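23 March 2024 – hall, sound and projection check for the explorers' talk

In from first period with Edvin Løken. Amber Pearce has the guest list: 100 seats out, back two rows kept for the IB year group and their parents. Speaker wants a lapel mic and no lectern.

Projector: image soft on the left side at full throw. Moved the stand forward one row and refocused. Keystone left at zero. Slides from the Dreltari laptop open at the wrong ratio, so the maps lose their top edge. Angeliki Zervas to re-export at 16:9 and bring them on a stick.

Lapel mic: hum on channel 13, gone on channel 2. Same hum as in January, when we blamed the cable. Cable swapped today, no change, so it is the channel. Taped over 13 on the desk and put it in the fault book. 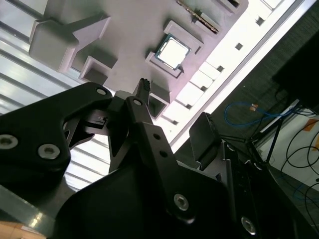 Level set with Hok-lam Kan reading from the programme at normal speaking pace. Feedback starts if he walks past the left speaker – mark a line on the stage floor before the evening. Gain noted on the desk sheet.

Timing: students' introduction, talk, interval, questions. Everaldo Marinho wants 30 minutes for questions. Hall has to be locked by ten, so the interval may need trimming. Ask the speaker.

Open:
– spare batteries for the lapel pack
– house lights, second dimmer sticks at half
– who holds the roving mic (Edvin or Amber)
– collection buckets, still in the Zinberg room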